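**Do those slippery cloth napkins ever fold flat?**

posted by Meredith

I bought a stack of thin, slightly shiny napkins, and every folding guide says they'll hold a crisp square. Mine slump. I've tried ironing and I've tried starch. Is there a method that works, or is this one of those things people only claim to do?

**Lutz Kramer**

I doubt most of those guides were written with thin cloth in mind. Starch helped mine for an hour, maybe. What I do now is fold in thirds on a towel so the fabric grips something, then press with my palm and stack a heavy book on top overnight. The shine is part of the trouble, because smooth cloth slides over itself.

If you pick one up by the middle it bunches and you're back to the start.

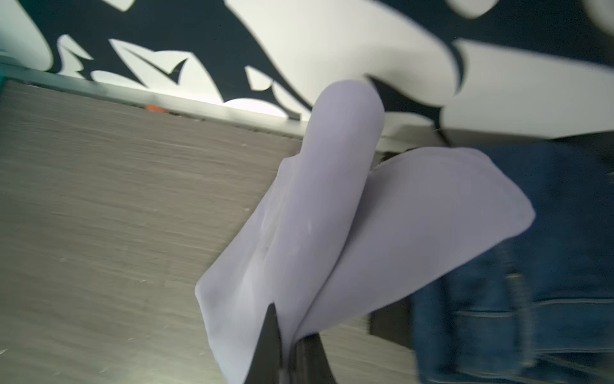 So lift by two corners, always, and lay it down from the far side. I wouldn't pay for a folding board either. I tried one and it did nothing the towel didn't.

**onen489**

just roll them. works fine

**Ciltdale**

Rolling leaves creases too, in my experience. Buy cotton next time.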